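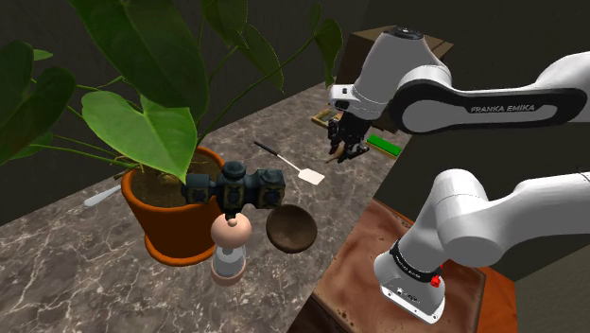 Tiltuldale to Rebuild Station Street Over Two Summers

Work on Station Street in Tiltuldale will begin in May, after the town council approved the final design for the six-block stretch between the old rail depot and the public library.

The street has not been rebuilt since the freight yard closed. Its sidewalks are narrow, several storm drains back up in heavy rain, and ten storefronts on the north side stand vacant. The council named Station Street as its first choice for downtown spending in the current town plan, ahead of the river path and the bus garage.

The design comes from Åberg, a landscape and planning firm that also drew up the library plaza. It widens the sidewalks on both sides to 12 feet, replaces the storm drains, and adds raised crosswalks at the depot, at Mill Lane and at the library. Traffic will continue to run in both directions, with a posted limit of 20 miles per hour.

Parking was the main point of dispute during the comment period. The town received 438 written responses, and more than half of them mentioned parking. An early version of the plan removed all of the angled spaces on the south side. The approved version keeps angled parking on the two blocks nearest the library and changes the rest to parallel spaces. A gravel lot behind the depot will be paved and opened to the public, with free parking for up to three hours.

Farkar, the general contractor, will start at the depot end and move east. The first three blocks are scheduled for this summer and the other three for next summer. No more than one block will be closed to cars at a time, and the sidewalk on at least one side will stay open throughout. Work hours are 7 a.m. to 5 p.m. Water shutoffs will be announced to each address two days ahead.

Deliveries to stores on a closed block will be made from the alley. The town will put down temporary gravel in the alley between Mill Lane and Court Street, where the pavement is in poor condition.

The council also approved a small grant program for businesses on the street. Owners can apply for up to $2,000 toward signs, awnings or exterior lighting. Applications open at the start of construction and will be taken at the town clerk's window or by mail. Businesses on side streets can apply if their entrance is within 300 feet of Station Street.

The former Sidov department store, the largest empty building in the project area, is not part of the contract. The town has owned it for four years and is still looking at options, including ground-floor shops with apartments on the upper floors. A separate request for proposals is expected after the first phase of street work is finished. Until then the windows will stay boarded, and the sidewalk in front will be rebuilt with the rest of the block.

Plans are on display in the library lobby. Questions about access or deliveries can be taken to the project desk at the town office, 729 Court Street, from 9 a.m. to noon.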